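A Day Behind the Curtain at the Navater Studios Open Day

If you have been reading this blog for any length of time you will know that I can never resist a studio tour. I have been on the coach ones where they hurry you past a closed door and tell you something marvellous happened behind it, and I have been on the grand ones with the gift shop that goes on for ever, and I have enjoyed every single one of them. So when the email came round saying that Navater would be opening its doors in September for families and film fans, and that people who worked on the new children's picture The Lamplighter's Goose would be there to talk about it, I had my name down before the kettle had boiled.

The studios are out at Torres, past the end of the tram line, in what used to be a cannery. We were told to come for half past nine. I came for nine, naturally, and so did a great many other people, and we all stood in the yard eating custard tarts from a van and comparing notes on which films we had seen. There was a lovely mix – grandparents, students, a school party in yellow caps, and one little boy dressed as a goose from beak to feet, who was photographed so often that his mother had to take him off for a rest.

Our group was led round by Matilde Cunha, and I couldn't have asked for a better guide. She started there as a runner at nineteen and has done a bit of everything in the years between, so every corridor had a story attached. The first stop was Stage 3, where the whole of the harbour street had been built indoors, cobbles and all. The cobbles are foam! I must have stepped on them a dozen times just to feel them give. Matilde told us that the street was used for four different towns in the film, with the shop signs swapped and the shutters repainted overnight, and that if you watch carefully the same bakery turns up twice. I shall be watching very carefully indeed.

From there we went up a narrow iron staircase to the costume store, which holds more than 590 pieces from this production alone. Benedita Pinheiro, the costume designer, was waiting for us with the lamplighter's coat over her arm. She had made six of them, each a little shabbier than the last, because the story covers a long winter and the coat has to live through it. She let us handle the third and the sixth, and the difference was in tiny things: a softened collar, a pocket that had started to sag, a button sewn on with the wrong colour of thread. She said the wrong thread was her favourite thing in the film and she fully expected it to pass without remark. Well, I am remarking on it.

I asked her whether she ever kept anything for herself. She laughed and said she had one scarf, which she had paid for, and that she wore it to the shops.

Lunch was in the canteen (bean stew, very good, and a slab of almond cake I am still thinking about), and then came the part I had been looking forward to most, the question and answer session in the old screening room. It has 375 seats in faded green plush and a curtain that really does swish. Adelino Gouveia, who directed, sat on the edge of the stage with Herman Pattinasarany, who wrote the music, and Abílio Bastos, who plays the lamplighter, came in late through the side door to a tremendous cheer.

They showed us three scenes. I won't spoil them, but the second is the one where the goose is lost in the fog, and I heard a good deal of sniffing in the rows behind me. Adelino explained that this scene was almost dropped. It had been written as a long conversation and it wasn't working, and a few days before they were due to shoot it he simply took out all the words. What is left is Abílio walking, and calling, and then not calling. Herman told us he had written a full orchestral piece for it and then had to throw that away too, so now there is just a single clarinet, played so quietly that you can hear the player breathe.

A hand went up near the front at this point and a girl in one of the yellow caps asked if the goose was real. Abílio said that there were two real geese, that one of them loved him and the other had bitten him every morning of the shoot, and that the one who bit him was the better actor.

The biggest disagreement of the afternoon was over whether the film is too sad for small children. Adelino thinks it isn't. He talked about the films he had been taken to as a boy and how the sad parts were the ones he had carried with him, and he said that grown-ups are often the ones who need the hankies. There was some shifting in seats. I have to say I was with him, although I did wonder about the four and five year olds.

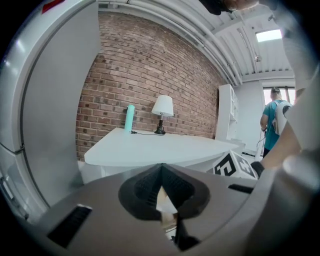
My two are five and eight and we were in the row behind you, I think, wrote Clevico under my first short post about the day. The eight-year-old wanted to talk about the fog scene all the way home, and the five-year-old had one cry, ate a biscuit and asked when the goose film was coming out. I'd take them both, but I would sit the little one on the aisle.

I think that is very sound advice, and I have passed it on to my sister, who has a five-year-old of her own and no great love of sad films.

After the talk we were free to wander. I spent a long while in the model room, where the lighthouse from the closing scene stands on a table at just about the height of my chin, with every pane of its lantern cut by hand. Then I went down to the sound department and had a go at making footsteps with a tray of gravel and a pair of old boots. I was dreadful. There is a knack to landing on the heel and I haven't got it. The children in front of me were far better, and one of them was asked to do hers again so that the others could listen.

A few practical notes, if you are thinking of going next time. Tickets are free but you do have to book. The tram is much easier than driving, as the car park is small and fills up early. There are a lot of stairs on the costume side, but a lift runs from the yard entrance if you ask at the desk, and the staff were very kind about it. You can't take photographs on the stages, so leave yourself time simply to look. And if you fancy supper afterwards, the Cuson, on the corner opposite the tram stop, does a fish soup that set me up nicely for the journey home.

My full review of The Lamplighter's Goose will go up once I have seen the whole thing, and I'm also hoping to share a longer chat with Benedita about the coats. If you have a question for her, pop it in the comments and I'll do my best to ask it.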